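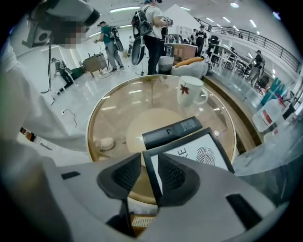 odow_27
Looking for opinions on mat placement under small upright frames on glass. The table is a round one, glass top with a wood rim, and I have been resetting it after every use in our common room. A black frame with a white card in it gets lifted, the glass gets wiped, and the frame goes back. There is a small woven tan mat on the table and I have been treating it as the frame's parking spot. Two things bother me. First, the weave is uneven, so a frame with a narrow bottom edge leans. Second, the mat creeps when the glass has been polished. Do I keep the mat, glue dots under it, or put the frame straight on the glass?

Ognjen K
Straight on the glass. A frame that size has very little mass, and the bottom edge is the only thing resisting a tip. Put it on a woven surface and you have two or three contact points instead of a line. Cut two strips of clear silicone bumper, 1/16 inch thick, stick them to the bottom edge near the corners, done.

semple_a
Disagree with the above. Bumpers leave a ghost on glass that sits in sun. The room in the photo looks bright, so I would expect you to see it. Keep the mat and fix the mat. Shelf liner, the open mesh kind, cut a quarter inch smaller than the mat all the way around. It grips the glass and the weave grips it.

Ognjen K
Silicone doesn't ghost. Vinyl does. Check the package.

semple_a
Half the packs sold as silicone are vinyl. I ordered a sheet of 100 last February from Yagi and had to get the residue off a side table with a razor blade.

odow_27
The glass does get sun from midday on. I can see wipe marks on it from across the room, so a ghost would annoy me. How does the mesh liner look from below? With a clear top you see the underside of everything when you're seated.

semple_a
If you cut it smaller than the mat you see the mesh pattern and that's it. Use beige.

okhee.c
Side question. What is the mug doing at the back edge? I can see a white one with a maple leaf on it. If that stays on the table full time it should get a coaster before the frame gets a mat. Ceramic feet are usually unglazed and they will scratch a glass top if there is any grit under them. I replaced a top 27 inches across for exactly this reason and it was not cheap.

odow_27
The mug lives there. Fair point. I lift it to wipe but I have never looked at the foot.

okhee.c
Run a fingernail around the foot ring. If it feels like fine sandpaper, rub it against 400 grit wet paper on a flat surface for a minute, rinse, then use a coaster anyway.

iman.t
Regarding the black thing lying behind the frame, the one with the white J on it: is that a remote or a case? If it's a remote I would not keep it behind anything upright. Every time someone reaches for it the frame goes over. Move it toward the rim and leave the frame the middle.

Ognjen K
Agree with iman. Most tipped frames I've dealt with were knocked by a sleeve.

semple_a
Middle of a round table is the hardest spot to wipe, though. I keep uprights a hand's width in from the rim, on the side nobody sits at.

iman.t
With a bench that curves around the table that isn't much of a choice. People will slide along it and come at the table from anywhere.

odow_27
People do come in from both ends of the bench. I'll try the middle first, with mesh liner under the mat. The hardware store on Drusamton Road has the beige. If it still leans I'll take the frame off the mat and try the silicone.

Ognjen K
Check the lean with a small square before and after. Don't judge it by eye against the rim.

okhee.c
And wipe the glass with plain water and let it dry before the liner goes down. Polish is what made the mat creep in the first place.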